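About Us
The Drescombe Gathering

Home | About | Tickets | Camping | Getting Here | Stalls | Contact

Hello, and thank you for wandering over to this page. Most people arrive here looking for the car park times (those are under Getting Here, by the way), but if you've got a cup of tea on the go and would like to know who runs the Gathering and how it came to be, then pull up a chair.

The Drescombe Gathering is a small music and camping festival held over a long weekend every May, in the sloping fields at the top end of Drescombe village. We have 7 acres of camping, one big stage, one little stage, a dance tent, and a barn that does whatever the weather asks of it. We can take 3000 people and we have never wanted to take more, although we're asked about it most years. At that size you can lose your friends after lunch and still bump into them by the tea tent before dark, and we'd hate to give that up.

How it started

The first Gathering was really a party that got out of hand. A group of us had been running folk and blues nights in the village hall through the winter, and one spring the hall roof had to come off for repairs, so we asked the farm next door if we could borrow a field for the evening. We borrowed a flatbed trailer to go with it, strung up some lights, and put a notice in the shop window. We were expecting the usual crowd plus a few cousins. The final count on the gate was 503, and we ran out of cider before the second band had finished tuning up!

By the Sunday morning we were already talking about doing it again. The farm was very decent about the state of the grass, the village was very decent about the noise, and the following May we came back with a proper stage, proper toilets and a good deal more cider. We have been in the same fields ever since, though we did shuffle the main stage round to face the hill after a few years, so that the sound goes up towards the sheep and away from the houses on Church Lane.

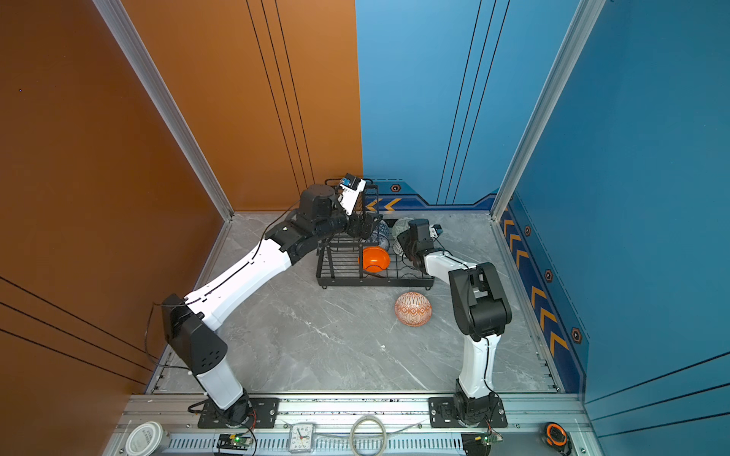
The company behind the tickets is Jalano Events Ltd, which we set up once it became clear that a biscuit tin and a notebook weren't going to be enough. Jalano is owned by the people who work for it, and any money left over at the end of the year goes back into the next festival. Some years that has meant a new dance floor, and one year it meant a very large amount of gravel, which doesn't look like much on a poster but which anybody who camped with us in the mud will remember fondly.

The music

We book what we'd like to hear, and then we argue about it. You'll find folk, blues, soul, brass bands, a bit of reggae, ceilidhs both afternoons, and usually one act on the Saturday night that half of us have never heard of and the other half won't stop going on about. There are 60 acts across the weekend, and a fair number of those come from within an hour's drive. The little stage is kept for people who haven't played a festival before. If you'd like to be one of them, have a look at the Play For Us page, which opens for new names in the autumn. Please do send us a recording, even a rough one made in your kitchen, as we listen to every one that comes in (it takes us most of the winter, so bear with us).

The dance tent is called the Mikkelsen, after the maker's name stencilled on the old canvas we had for the first few seasons. The canvas has long since gone to its rest and the new tent came from somewhere else entirely, but the name stuck, and there would be uproar if we changed it now.

Camping and families

Camping is included in every weekend ticket, and so is parking, and we've always tried to keep it that way. There's a quiet field, a family field and a field for people who have no plans to sleep much. Campervans have their own corner by the lower gate and do need a pass, which you can add when you book or later on through your account. Children under five come in free, and there's a children's area by the orchard with puppets, den building, storytelling and a great deal of face paint. We do ask that under-sixteens come along with a grown-up who is staying on site.

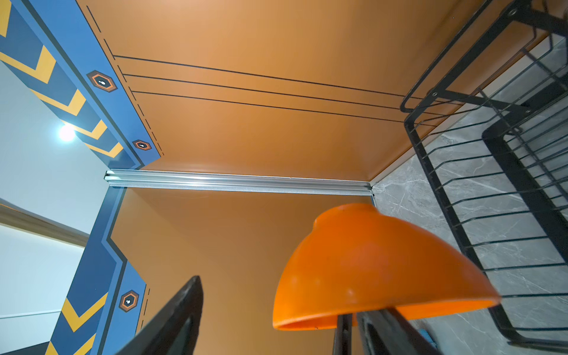
Booking with us

Tickets are sold through Prandico, who have looked after our booking for a good few seasons now and who are patient with us when we change our minds. You can pay all at once or put down a deposit and settle the rest in instalments over the winter. If you choose instalments, you'll get a reminder by email before each payment is due, and if you've changed your card or moved email address in the meantime, please log in and tell them, as otherwise those reminders go sailing off to nowhere and we all end up worrying.

If your plans change, you can hand your ticket back for resale up to the end of April. Tickets can also be put into a friend's name for no charge. We'd ask you not to buy from strangers on social media, however nice they sound, as we can't let in a ticket that isn't on the Prandico list, and turning people away at the gate is the one job that all of us dread.

Being good neighbours

Drescombe puts up with a lot from us for one weekend, and we try to be worth it. The village gets first go at the food pitches, the school runs the cake stall and keeps what it makes, and everyone in the parish can come in on the Sunday for nothing. Live music stops at eleven on the main stage and at midnight in the Mikkelsen. We share one access lane with the farm, so if you arrive at milking time you may find yourself waiting behind some cows, and we'd be grateful if you'd turn off your engine and let them by.

Getting in touch

The office is two rooms over the old bakery in the middle of the village. Email is best, and we answer on weekdays, a bit more slowly in April when things get lively. For questions about a payment or a lost booking number, go straight to Prandico through your account. For anything to do with access, including viewing platform spaces, carers' tickets and somewhere cool to keep medicines, please write to us as early as you can and we'll sort it out with you properly.

Page last updated 23 February 2026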